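Besnard worktop oil and stone sealer: three months in

I'm not normally someone who gets excited about things in tins, but I've had a winter of rain and early nights and not much else on, so you're getting a review of a sealer. Sorry. (Not that sorry.)

Some background first. We've got a small cabin just outside Kallwood, all planked inside, with a granite counter that was in when we bought it. The previous lot clearly never did a thing to it. Leave a teabag on it for ten minutes and you'd get a dark ring that hung about until the next morning, and don't get me started on olive oil. I'd been using the Vultatden spray for two years, the one everybody seems to recommend, and it's fine, it smells of lemons, but you're forever redoing it. I was on my third bottle when I saw the Besnard tin in the hardware shop in Clunon and thought, go on then.

It was £41 for the tin, and I did stand in the shop for a bit wondering if I'd lost my mind. The Vultatden is a lot less than that. But a tin goes a very long way, and I've still got more than half of it left after doing the counter, both windowsills and the hearth.

Putting it on is easy enough. Clean the stone properly the night before (I used washing-up liquid and a lot of hot water, then left the window open), wipe the sealer on with a lint-free cloth, leave it 15 minutes, buff off whatever's left. The tin says one coat for polished stone and a second for anything older. I did two. The first coat vanished as if I'd never put it on! The second took longer to sink in and needed a good hard buff, and my shoulders knew about it the next day.

Do not, whatever you do, leave it on longer thinking it'll work better. I got distracted by a phone call while doing the hearth and came back to a sticky film that took most of an evening to shift. A bit more sealer on the cloth softens it and then it'll rub off, which is on the label in tiny writing if you've got your glasses on.

The smell is my main grumble. It's strong, a bit like old paint shed, and it hung around the cabin for a couple of days even with the door propped open. I wouldn't do it with people coming to stay.

The lid is the other one. It's the sort you prise up with a screwdriver, and by the third go mine had bent and wouldn't sit flat, so I've decanted the rest into a jam jar with a big label on it. For that money I'd like a screw top, please.

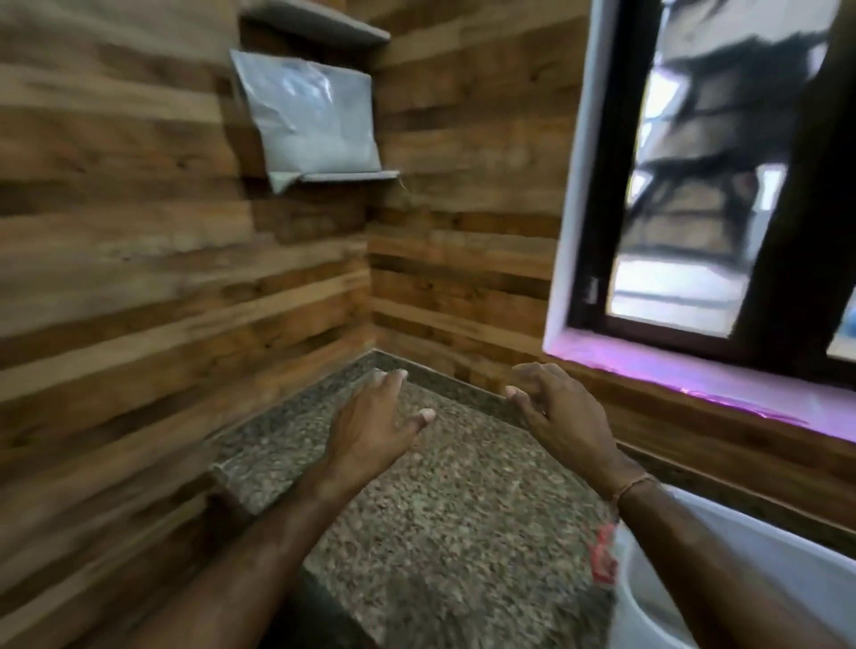
The corner by the plank walls, speckles and all.

So does it work? On our stone, yes, very well. Water sits up in beads now and I can wander off and forget about it. Red wine wiped off after a whole evening with no mark that I can find, and I did look, with a torch. Oil is nearly as good, though I still got one faint patch next to the hob where a bottle had been dribbling for goodness knows how long. It hasn't changed the colour much either, perhaps a touch darker, and I rather like it.

I wouldn't bother with it on a new counter that's been sealed already, and if the smell of paint gives you a headache then stick with the Vultatden and its lemons. For old thirsty granite I'd buy it again. I'm doing the bathroom shelf next, once it's warm enough to have all the windows open.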